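Storing mugs: rim up or rim down?
Asked in Kitchen and Pantry

Lyle Kincaid
We moved to a smaller place in Bramadstead in March and the new kitchen has one narrow cupboard for cups, so most of ours now live out on the bench with a tray. My partner puts them away upside down. I put them right way up. We've ended up with a mix and it takes up more room than it should. Is there a proper way to do it? Also, does a tray help or is it just one more thing to wipe? None of the mugs match, if that makes a difference. 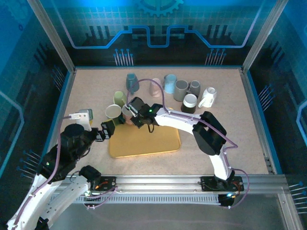
Mugs in several colours, with the mustard-yellow tray

Budget for fixing this is small. I'd rather not drill into the wall as we rent.

Torkell
Upside down. Keeps the dust out. Done it that way for years.

Hjørdis Blomqvist
It depends on how often you use them. Mugs you reach for every day can stand rim up, because dust doesn't get a chance to settle. Anything that sits for a week or more should go rim down, but only once it's fully dry. If you turn a damp mug over on a flat tray, the air inside stays damp and you get a stale smell. A folded tea towel or a bit of ribbed shelf liner under them fixes that.

Rims are usually the first part to chip, so if you have thin cups you care about, stand those upright and don't slide them. Don't leave any lying on their side either. They roll, and they use up the space of two.

I'd keep the tray. A raised rim catches drips and you can lift the whole lot off when you wipe the bench. Put only as many on it as fit in a single layer and box up the rest. Sort by height, tall ones at the back, handles all pointing the same way.

Stojanovska
Granico had a freestanding two-tier shelf that fits on a bench with no drilling. Not sure if they still make it. Measure under your cupboards first, mine was too tall and had to go back.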